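Progress report, Fasley project, 9/23/25

Hi all, quick update on the simulated kitchen-table work. Since April we've run 488 episodes with the tilted-view setup, and I'm pretty happy with where it's going!

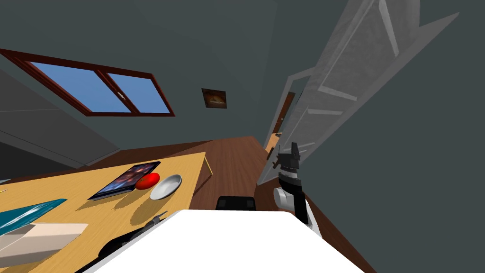
Our main question is still whether the policy can pick a target when the view leans hard. It mostly can now. The tomato sitting right up against the white bowl was my favorite test (tight spacing used to wreck us), and the Akell grasp scorer got 80 percent on layouts like that one.

The close-range view is a different story. We only have 29 usable runs there, and the Pirzada baseline still beats us on three of the layouts.

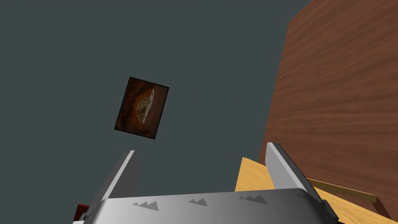 I think the fix is more training at short distances, so that's where the next chunk of compute goes. The Dallow comparison comes after that, and I'll send numbers as soon as I have them.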